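Tuesday, second pot of coffee

Shelf-life study, adhesive labels, continued. The Gritorel stock has now spent 314 hours in the warm cabinet and still peels cleanly, to the disappointment of everyone who bet against it, meaning me. The Sistov stock let go at one corner on 2 of the sleeves. I pressed it back down, then remembered that pressing it back down is cheating, and struck both from the sheet.

Date codes are the sore point. The spec wants them readable after 2000 rubs with a dry cloth. The rub counter quit at 378 and I refuse to do the rest by hand.
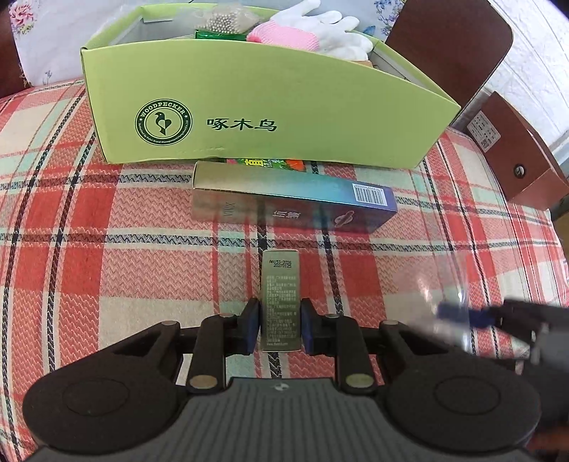
Hekis says the ink needs a full day to cure before anyone touches it. Their earlier data sheet said an hour. I have taped the two sheets side by side above the bench, where they can argue.

To do: new belt for the counter. Rerun Sistov with fresh sleeves. Ask Choi for the matte varnish again, more politely than in August. Cabinet door still needs the brick.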